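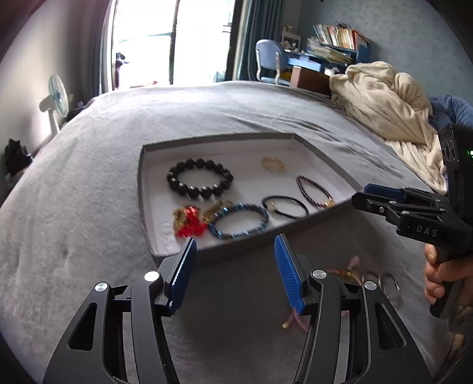
Pink and gold cord on a bed, beside a tray.

Changes to Room Clearance and Stored Belongings at Uddale House

Residents leaving Uddale House at the end of the summer term are asked to read the revised arrangements for room clearance and stored belongings. They take effect in July and apply to all rooms in the main house and in the Purves Wing, including rooms held over for the following year. The earlier guidance, which dates from 2000, is withdrawn.

The Residence Office reviewed the old arrangements during the spring under the direction of Marion Laing, Head of Residential Services. Residents who responded to the review were generally satisfied with the storage space itself. Their concerns were with labeling, with the hours at which the storeroom could be used, and with small articles that became separated from their owners when rooms were cleared in a short time. The new arrangements address each of these points.

Clearing your room

Rooms must be vacated by 10 a.m. on the final day of the residence agreement. Bed linen issued by the house should be stripped and left folded on the mattress. Personal bedding, curtains and rugs must be removed. Desk drawers, the shelf inside the wardrobe and the space beneath the bed are to be emptied by the resident before keys are returned.

Small personal items deserve particular care. Jewelry, cords, ribbons, chargers and craft materials are easily gathered up with bedding and are difficult to trace once they have reached the laundry. Residents are advised to collect such items first, in a closed bag or tin, and to keep them with their hand luggage. The house does not accept jewelry, cash, passports or medication for storage under any circumstances.

Storage over the summer

Each resident returning in the fall may store up to two boxes free of charge. Boxes are available from the front desk and must be used for all stored items, with the exception of bicycles, musical instruments in hard cases, and one suitcase in place of a box. No box may weigh more than 40 pounds. Boxes above this weight will be returned to the resident for repacking.

Labels are now printed by the Residence Office and carry the resident's name, current room and return date. Handwritten labels will no longer be accepted. Callum Rennie at the front desk will print labels on request between 9 a.m. and noon, and again from 2 p.m. until 5 p.m. The storeroom is open during the same hours. Residents who cannot attend at these times should write to the office in advance, and another time will be arranged.

Residents in the Purves Wing should note that the elevator will be out of service for part of July. Those who need help in moving boxes to the storeroom are asked to say so when they collect their labels.

Items left behind

Articles found in a room after the keys have been returned will be bagged, marked with the room number and held at the front desk for 17 days. The office will send one message to the resident's forwarding address — it is therefore important that this address be kept current. After the holding period, usable clothing and household goods will be passed to the Guvine Exchange, and remaining items will be discarded. Perishable food is discarded on the day the room is cleared.

Residents may ask for an item to be mailed. Postage is payable in advance, and the office is not able to send parcels outside the country.

Room inspections

Ailsa Munro and Cameron MacBrayne will carry out inspections after departure. Residents who would prefer to be present may book an appointment through the front desk. Charges for cleaning or repair will be itemized in writing, and any resident who disagrees with a charge may ask Ms. Laing to review it.

Kitchen cupboards

The shared kitchens will be closed for repainting once the main house has been vacated. All cupboards must be empty by that time, including those of residents who are returning to the same floor. Pans, dishes and dry goods in sealed containers may be packed in a storage box within the usual allowance.

Copies of the revised arrangements are available at the front desk and on the notice board outside the dining room. Questions may be addressed to the Residence Office in person or in writing.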